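The Water Comes at Five

In the upper streets of Gruvov the taps run twice a day. The first water comes at five in the morning and stays until the children have gone to school. The second comes in the evening, when people are cooking, and it is weaker. Between these two times a household lives from what it has kept.

I moved here for one winter and I stayed longer. In my first week I slept through the morning water every day, and I washed my face with mineral water from the shop, which costs more than the bread. My landlord, Vilmos Mészáros, found this very funny. He is seventy-odd, he has lived in the same house all his life, and he wakes at ten minutes to five without a clock. He says the pipes make a small cough before the water arrives, and that he hears it in his sleep.

The reason for the timetable is old and not very interesting to the people who live under it. The town takes its water from a spring above Jolow, and the main pipe was laid when Gruvov had only 1,142 inhabitants. Then came the furniture works, and the blocks on the hill, and the pipe remained as it was. The lower town sits below the tank and has water all day. The upper town has to wait until the pressure is enough to climb.

So people up here have learned to wash with little. Every bathroom I have visited has its own order, and a guest must ask about it before touching anything. One cup is for the teeth. One jug is for the hair. The water from the hair goes into a bucket, and the bucket goes to the toilet. In the house of the Juhász family, next to mine, three generations use one basin before seven o'clock, and the grandmother goes first.
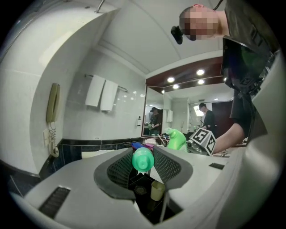
Kornél Deák looks after the pumping station, and he is the person everybody telephones when the morning water is late. I met him there in November, in a brick room so loud that we had to go outside to speak. He showed me the book in which the level of the tank is written every morning by hand. There is also a computer, but he likes the book. The earliest volumes were kept by his uncle, with a pencil, and in some of them there are remarks about the weather and once about a wedding.

"If I open the valve four minutes late, I hear about it in the bakery," he told me. "If I open it early, they say nothing. They only fill one more pot."

He has 101 stairs to climb from the road to the tank, and in winter he takes them with a bag of salt on his shoulder. I went up with him one time and had to rest twice. From the top you can see both halves of the town, and at that hour the difference is very clear. The lower streets are dark and asleep. In the upper ones there is a light in nearly every bathroom.

There is a plan to change all this. An engineering firm called Stindo has drawn a second pipe and a new tank, and the drawings hung for a month in the entrance of the town hall. According to the drawings, 1,063 homes would get water through the whole day. I expected the upper town to be happy about it, and mostly it is. The mothers of small children are very happy. Mrs Juhász would like to own a washing machine which she does not have to watch.

But I have also heard other voices. Vilmos does not trust the second pipe. He believes that people who have water all day will let it run, and then the spring will be tired by August. He remembers a dry summer when the lower town watered its gardens and the upper town carried cans from the church well. He still has the cans. They are painted blue and he keeps them behind the door, full. 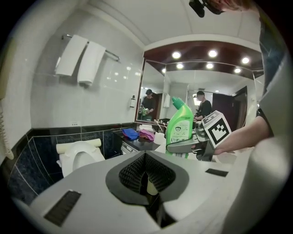
Morning in an upper-town bathroom, Gruvov.

The work should begin next spring, if the road is repaired first, and the road has been waiting for longer than the pipe. Kornél has already been asked to learn the new controls, which can be operated from a telephone. He went to a course for it and came back with a folder. He has not decided yet whether he will continue with the book.

As for me, I wake at five now, also when I travel. Last month I was in a hotel in the capital, and I filled the basin and both glasses before I remembered where I was. Then I brushed my teeth with one of the glasses and went back to bed.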